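短片《Herovgate》招群演+场务,九月开机,急!!

剧组直招,不是中介,不收任何费用。看到还挂着就是还没招满。

片子是科幻短片,导演 Corentin Le Goff,摄影 Jérémie Vidal。讲一个边境小城停电之后的一夜,中间有一大段人群戏,后期要做特效合成,所以现场绿幕比较多,没有实景,得靠自己想象。之前拍过绿幕的优先,没拍过也行,副导演会带。

要的人:
群演 男女不限,18到60岁,能熬夜。夜戏,晚上七点集合,收工大概率天亮。
特约 2名,有台词,各三四句,会一点法语更好,不会可以现学。
场务 能搬东西,守时,最好有驾照。
特效化妆助理 跟 Kaisu Tikkanen 老师,做过伤效妆的来,带作品,手机里的照片就可以。

待遇:群演400一天,特约另谈,场务和化妆助理按天结,当天收工当天给,不拖。管两顿饭一顿宵夜,素食的报名时候讲一声,到了现场再说来不及订。
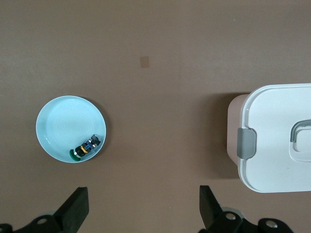

服装自备,深色,不要大logo,不要绿色!!上次试拍有三个人穿绿外套来的,全部临时换。眼镜尽量戴隐形,反光不好擦。首饰手表都摘掉。手机进棚统一存,现场禁止拍照发朋友圈,要签保密。

棚在 Omaseo 园区,608号门进,别走正门,正门保安不放。晚上十点以后没有公交,拼车群进组之后再拉你。停车位少,能不开车就不开。

试戏这周四下午,两点到六点,随到随试,每人五分钟左右。不用准备片段,现场给纸条。特约的要录一条,发给 Alcides Rengifo 看,他定人,当天不一定有结果,别催。

拍摄一共四个晚上,群演最少要能来两晚,连戏的,中间换人接不上。确定来不了的提前讲,临时放鸽子以后就不再联系了。

报名发邮件或者私信都行,写清楚:姓名 年龄 身高 鞋码 能来哪几晚 有没有拍摄经验,附两张近照(正面一张全身一张,不要美颜,不要滤镜)。邮件标题写"群演+名字"或者"场务+名字",不写标题的容易漏看。

片子拍完先投电影节,成片出来会给参与的每个人发观看链结,片尾都上名字,名字怎么写自己在表上填好,交了就不改了。

现场有事找制片 Jérémie Texier,组里两个 Jérémie,别找错,摄影那位开工了不接电话的。

补充:有人问未成年能不能来,不能,夜戏不行。带宠物的也不行。场务目前还缺,群演男生缺的比较多,有朋友的一起叫上,满了我会再标题改"已满"。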